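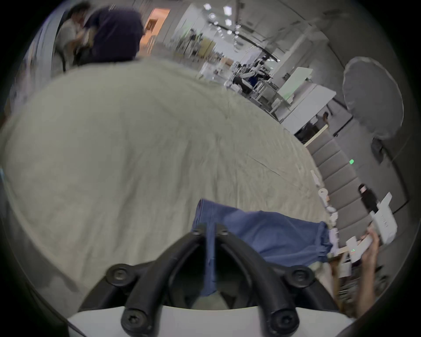
PRODUCTS AND SERVICES

Home | News | Members | Archive | Contact

September
By Somtochukwu Oyewole

Carnurel has opened orders for the Dristel hand-held gripper kit, which is intended for groups that record household tasks as training material for robot arms. The kit contains 2 grippers, one for each hand, and is offered with a recording service run by the company's Midesia office.

The first task set covers cloth: lifting, spreading and folding garments and sheets on a bed. Fabric changes shape each time it is touched, and the company lists 92 cloth tasks in its current catalog.
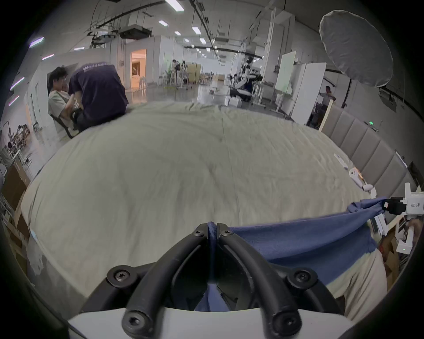

Customers may buy the kit outright or book the service by the session. A booking provides 32 recorded runs of a chosen task, checked by staff before delivery. Adeyemi, the firm's training partner, supplies a short course for new operators - attendance is required before a kit is released.
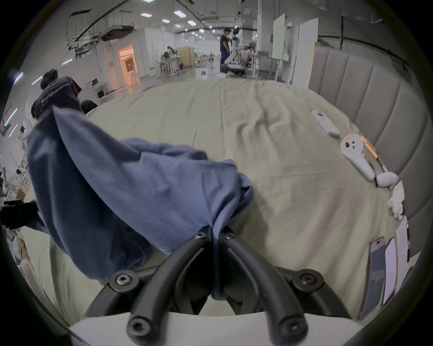 The kit is priced at $355 per month under the lease plan, with repairs to fingers and linkages included. Replacement screws are sold separately. Members who wish to arrange a trial should write to the Midesia office and state the task they have in mind.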